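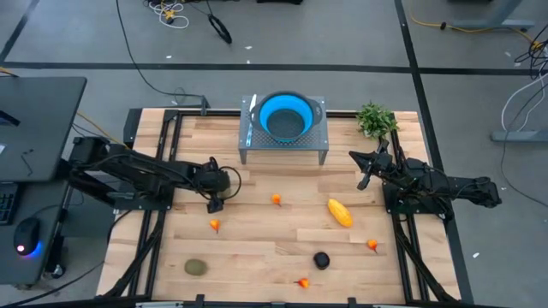 Two black arms at a butcher-block tabletop.

The Commissioning of Honness Hall

An acoustic consultant is asked to sign for a room she has measured everywhere except one seat.
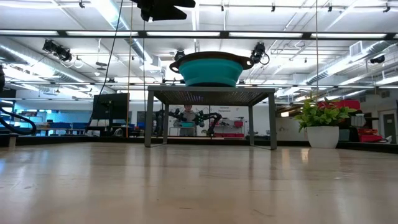

FICTION / SHORT STORIES

The acceptance test for Honness Hall was scheduled for a Friday, after the carpet crew had left and before the piano was delivered. Jeptoo Makokha set the loudspeaker at center stage, at the height of a standing singer, and ran cable down the left aisle. The ventilation was on its performance setting. The doors were shut and taped.

Kiprono Okoth, the house technician, had the seating plan on a clipboard. He read out each position, she placed the microphone, and they stood still while the tone swept upward. Between sweeps they did not talk much. The procedure asked for a quiet room, and both of them had the habit of following procedures.

The early results were good. The curtains behind the side walls moved when told to. Reverberation fell inside the tolerance in every band but the lowest, and the lowest was off by an amount that no listener would report.

"Seat 87," Okoth said.

"Skip it."

He looked at the plan. It was on the balcony, on the aisle, in a list her own office had drawn up in January.

"It's on the sheet," he said.

"I'm aware of that."

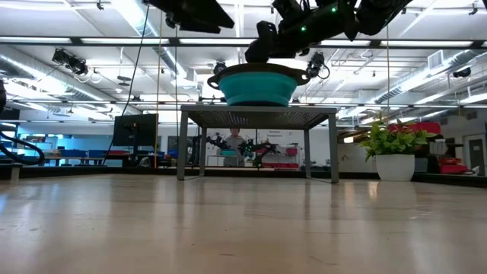
Malsha Karunaratne

Her mother had bought the seat. The hall sold name plates to cover the cost of the upholstery, and Joyce Makokha had filled in the form without mentioning it to anyone. The plate was brass, held by two screws. It gave her name and no dates, the dates not being complete when the order was placed.

Jeptoo sat on the edge of the stage and checked the battery in the recorder. It did not need checking. Okoth turned off the work lights over the balcony, waited, and turned them on again.

"Verschueren wants the report tonight," he said. "He'll ask."

"He can have the other positions."

"He'll still ask."

Lieven Verschueren had designed the balcony. He held that its front rail scattered sound evenly to all the seats behind it, and he had written a paper saying so. A missing position would bother him the way a missing stair would.

She carried the stand up herself. The stair treads were still covered in paper. At the seat she lowered the microphone to the specified ear height, which is taken from an average listener, and found it too high. She read the figure again. Then she brought the stand down by the width of her hand, wrote the change in the margin of the log, and initialed it.

"Ready," she said.

Okoth started the sweep. It rose through the floor of the balcony and then through the rail, and left the top of her hearing before it stopped. The decay took its usual time. She stayed where she was until the meter had settled on the noise of the fans.

"Do you want a second one at the standard height?" he called.

"Yes," she said. "Give me a minute to move it."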